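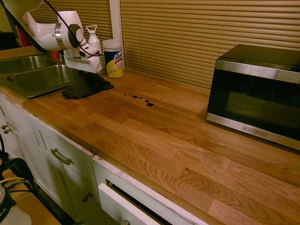 How to sew a flat satin ring pillow with ribbon ties

Finished size is 20 cm square. The seam allowance is 1 cm throughout unless stated. The method suits duchess satin or a firm cotton sateen. Slippery lining satin can be used if it is first backed with lightweight iron-on interfacing.

Materials

Satin, two pieces 22 cm square
Cotton lawn for the inner pad, two pieces 22 cm square
Narrow lace edging, 90 cm
Double-faced ribbon, 5 mm wide, two lengths of 40 cm
Polyester filling
Matching polyester thread
Fine pins and a size 70 needle

Preparing the fabric

Press the satin from the wrong side with a dry iron on a low setting. Test on an offcut first. Steam can leave water spots on acetate satin, and these do not wash out.

Cut both satin squares with the grain running the same way and mark the top edge of each with a small chalk tick. Satin reflects light differently along and across the grain, so a turned square will look like a different shade once sewn.

Pin only inside the seam allowance. Pin holes in satin are permanent.

Attaching the lace

1. Lay the front square right side up. Place the lace on top, right side down, with its straight edge level with the raw edge of the satin and the scallops pointing inwards.
2. Start halfway along the bottom edge and leave a 2 cm tail. At each corner, fold a small pleat into the lace so that it can spread when the cover is turned.
3. Tack 7 mm from the edge. Join the two ends by overlapping them and stitching through both by hand.

Elli Nurmi's earlier version of this pattern gathered the lace all the way round. That gives a fuller edge but needs double the length, and the bulk makes the corners hard to turn.

Fixing the ribbons

Find the centre of the front square by folding it lightly in both directions. Do not press the folds. Fold each ribbon in half and stitch the fold to the satin 1.5 cm either side of the centre point, using five small backstitches. Pin the loose ends together in the middle so they stay clear of the seams.

Cut the ribbon ends at an angle and seal with clear nail varnish. A flame discolours ivory ribbon.

Assembling the cover

Place the back square over the front, right sides together, chalk ticks matching. Stitch round with a stitch length of 2.5 mm, leaving a 10 cm gap in the bottom edge. Trim the corners diagonally, turn through and push out the points with a blunt knitting needle.

Make the inner pad in the same way from the lawn, omitting the lace. Fill it lightly; an overfilled pad rounds the sides and the rings will slide. Close the pad, insert it into the cover and slip stitch the gap.

Tie each ring on with a single bow. Practise with a curtain ring first.

Shares: 364
Comments: 7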